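4. Findings: Ceilings, Boxed Services and Window Shading

4.1 Scope of the section

This section reports how the upper part of the converted rooms was finished and how occupants described it. Section 3 dealt with floors, partitions and storage. The two are kept apart in this paper because the decisions were usually made by different people at different stages. Floor finishes and storage were settled with the tenant. Ceilings, soffits and window openings were settled earlier, during the shell works, and tenants took them over as they stood.

The survey covered 127 rooms in converted commercial buildings in Rikutby and Brinside. Visits began in August and the record was closed on 26/09/2025. Each room was visited by one member of the team, who completed the standard form, made a sketch section through the window wall and spoke to at least one regular user of the room. The forms and interview notes were coded by Mirjana Halilović and Kelechi Ogbonna, working separately, and differences were settled in discussion with Olumide Uzor. The coding produced 2,854 separate remarks about the rooms. Remarks about ceilings and windows were fewer than those about heat, noise or storage, but they tended to be longer, and several users returned to the subject without being asked.

4.2 Boxed services

In most of the rooms the ceiling had been left at or close to its original height. The wish to keep that height was mentioned in nearly every owner interview and appears in all of the letting material collected for the study. It brings a practical difficulty. Ducts, pipes and cable trays that would once have been hidden above a suspended ceiling have to be left in view, moved to another part of the building or enclosed in a soffit. The third solution was the most common by a wide margin.

Soffits were recorded under three headings: position, profile and termination. Position refers to the line taken across the room. The usual choice was along the junction of wall and ceiling, where the boxing can be read as a deep cornice. In a smaller group of rooms the soffit crossed open ceiling. Users of those rooms were more likely to mention it, and more likely to ask what was inside.

Profile refers to the shape of the boxing in section. A plain rectangular profile was the cheapest and the most frequent. Stepped profiles were found where services of different depths ran side by side and the builder had followed each with its own face, and also where a step had been added purely for appearance. The two cases are hard to tell apart once the boxing is painted. Maarten Michiels, who prepared the sections for the Brinside group, recorded the steps as found and made no attempt to infer what lay behind them. That practice was later adopted for the whole survey.

Termination refers to the way a soffit ends. A soffit may run from wall to wall, in which case it has no visible end. It may turn down into a vertical riser. It may also stop short, with a closed end facing into the room. The third type drew a larger share of critical remarks than its frequency would suggest. One user in Rikutby described it as "a piece of building that ran out of money." Another, in a room of almost the same dimensions, said that she hung her plants from it and would be sorry to see it go.

Condition was recorded separately from design. The most common defect was a hairline opening at a board joint. These openings were rarely wide enough to need repair and were usually noticed only when light fell along the surface. Surveyors were asked to note any visible line or seam without deciding whether it was a crack, a movement joint or the edge of an access panel, as the difference cannot be judged reliably from floor level. Owners tended to regard such lines as a matter for the next repainting. Users who worked at a desk under the soffit tended to regard them as a sign of poor work, and in a few cases as a sign of danger, although no loose boarding was found anywhere in the survey.

4.3 Window shading

The window openings in both towns are deep. Insulation had been added to the inner face of the outside walls in the majority of the buildings, and the lining around the window had been carried back to meet the old frame or its replacement. The resulting recess affects the light in the room in two ways. It narrows the angle from which direct light can enter, and its side surfaces, when painted a light color, pass some of the light on into the room. Earlier drafts of the survey form had no line for the recess. It was added at the suggestion of Virgil Ilie after the first visits, and the rooms already seen were revisited.

Dark frames were popular with owners. They were described as "crisp," "industrial" and "in keeping," the last of these even in buildings whose original frames were known to have been painted cream. For the purposes of this study the color of the frame matters mainly through contrast. A dark frame seen against a bright pane and a white wall forms a strong line in the field of view, and users seated opposite such windows spoke of it more often than those seated to one side.

Shades were grouped by type and by the density of the fabric. Roller shades were by far the most common. Slatted blinds survived in a number of Rikutby rooms that had not been refitted, and curtains were found only where tenants had supplied them. Among the roller shades, a pale fabric that lets light through without giving a clear view was preferred by owners on grounds of cost and appearance. The same fabric drew mixed remarks from users. It was praised for privacy and for softening the light. It was criticized in rooms facing west, where the whole surface of the shade becomes bright late in the day and where several users had pinned card or cloth over the lower part.

The position of the shade at the time of the visit was noted, with the caution that a single visit says little about daily habit. Interviews suggest that many shades are moved rarely. Users gave various explanations: the chain was behind furniture, the shade ran unevenly, or a colleague preferred it as it was. A pale shade that is left down all year is in effect part of the wall, and it should be considered as such when the finishes of a room are chosen.

4.4 Soffit and window together

The survey form treated ceilings and windows as separate items, and the analysis above follows the form. The sketch sections show that this is a simplification. Where a soffit runs near the window wall, its lower face may come close to the head of the opening, and its side face receives much of the light that enters. Unevenness that would go unseen elsewhere on the ceiling can then become plain. Diffuse light is kinder to such surfaces than direct sun, and rooms with translucent shades drew fewer remarks about rough boarding than rooms with clear glass, although the sample does not allow the effect to be separated from the quality of the work itself.

Figure 4. Ceiling soffit and shaded window in a white-walled room.

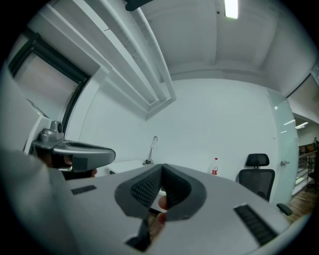
The combination of a high ceiling, enclosed services and pale shading gave the study its most consistent group of remarks. Users called these rooms light and clean, and the same users often called them unfinished. Part of the explanation may lie in the detail at the upper edges of the room, where little else draws the eye. In Figure 4 the long white soffit has stepped, layered edges and comes to a boxy, squared-off end above the back wall, so that both the stepped profile and the closed termination described in Section 4.2 are present in one piece of boxing. Thin lines and a seam can be made out along it. At the left-hand wall, the thick black window frame contrasts with the white wall surfaces, with a pale roller shade drawn across the opening and white surfaces forming the recess. The light coming through the shade is diffuse. Under the coding scheme, a room of this kind is entered under all three soffit headings and under both frame contrast and shade density – it is the overlap of these entries that Section 5 examines.

Owners were asked whether they would finish the upper part of the room in the same way again. Most would. The changes they proposed were small: continuing the soffit to the far wall, placing access panels where they could be reached from a ladder without moving desks, and offering a second, denser shade on west-facing windows. The Mfaume building in Brinside had already fitted a second shade in 13 of its rooms, and the tenants interviewed there reported using it mainly in the late afternoon.

4.5 Limits of the findings

The rooms were chosen through owners who agreed to take part, and neglected buildings are likely to be missing from the sample. Remarks were collected in late summer and early fall, when glare is a more immediate concern than the loss of daylight in winter. The heading "profile" was applied with some variation between the two towns before the joint coding began, and the Rikutby entries for stepped soffits should be read with that in mind. A further round of visits in the Zultberg district, using the revised form, will include a separate line for the distance between the soffit and the head of the window.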